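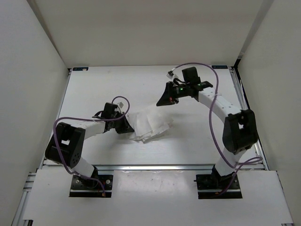

Saulius Rimkutė
Test engineer, manipulation bench, Ollorholm

Posted to the bench list, July, 16:40

Re: finger choice for the cloth task

> Before we order more sets, can someone confirm whether the
> Dzene fingers are worth the change? The Banura ones have been
> fine on blocks and cups. I'd also like to know if the controller
> limits the comparison, as last time we ended up arguing about
> loop rate instead of grip.

Short answer: yes for cloth, no for anything rigid.

Both arms were run from the same Voltix controller, same firmware, loop at 1,000 Hz. I logged loop times over the full set and saw no overruns, so I would leave the controller out of the argument this time. Grip force was capped at 10 N on both sides. The task was pick one edge of the crumpled cloth, lift, hand over to the other arm, put down. Start position as in the picture, left gripper low at the near edge of the cloth, right one held higher.

Total was 793 attempts, split over the two finger types, with the fingers swapped between arms halfway through so that any difference between left and right would show up. There was a small one. The right arm drops the handover slightly more often with either finger. I suspect calibration and have not chased it yet.

Banura: closes cleanly, but on a single layer the tips slide off the fold unless the approach is very close to the table. Going lower helps until the tips touch the surface, and then the force reading is useless for the rest of the attempt.

Dzene: holds a single layer at the same height without trouble. Drawback is release. The cloth tends to hang on one tip when the jaws open, and I had to add a 20 mm sideways move after opening to shake it free. That costs time on every cycle.

Two points on setup. The purple cables need to keep their loop over the elbow. If you shorten them they pull on the gripper connector when the wrist turns. Also, white cloth on a white table is hard on the depth camera, and edge detection failed more often than either gripper did. I have left those failures out of the finger results and put them in a separate column.

My proposal is to order one pair of Dzene and keep Banura as the default. The log is in the usual folder. Please check my handover criterion before quoting any rates from it, as I counted a late regrasp as a pass.

Saulius

> Also, does anyone still need the old mounting plates?

Keep them until the calibration question is closed.

This archive uses cookies to remember your reading settings. Accept | Manage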